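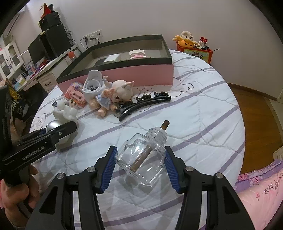 Who is behind Bellard House?

Margareta Avram opened it, and her niece Irina Dumitrescu runs it with her now, along with a teaching staff of seven and a very patient piano tuner.

We are a small music school for grown-ups and children alike, and we have been giving lessons on Grestach Street for 21 years. Margareta started out with a single upright in her front room, teaching the neighbors' kids after supper, and when the line of shoes by the door got too long for her husband's liking she went looking for a proper place. She found the old Drutevano shoe store – high ceilings, terrible heating, a lovely echo in the back – and signed the lease that same week, before she had really thought about how to get a grand piano up the steps. (It took a whole Saturday and we still owe some people lunch.)

These days we teach piano, violin, cello, flute and voice. Laurențiu Husar has the strings, Pao-chu Chiu teaches flute and leads our Tuesday wind group, and Luminița Ciobanu looks after the singers, from shy beginners to the ladies of the Ardeleanu Choir, who rehearse with us every winter and bring far too much cake.

Our youngest student started at five and we have several who took up an instrument after they retired, and we would not want to choose between them! You don't need to read music to begin, and you don't need to take exams unless you'd like to. Some of our students do, some just want to play one waltz all the way through for a daughter's wedding, and we plan the lessons to suit.

Lessons run 32 weeks a year, mostly in the afternoon and evening. We close for the summer and for a few days in February, when the whole staff goes off to play chamber music together and argue about tempo. The sheet music library by the front desk holds 1,179 pieces, all of them free to borrow – please just write your name in the green book when you take something home.

If you'd like to sit in on a lesson first, call the front desk or stop by any weekday after three. Irina is usually the one who answers, and she'll be happy to show you around.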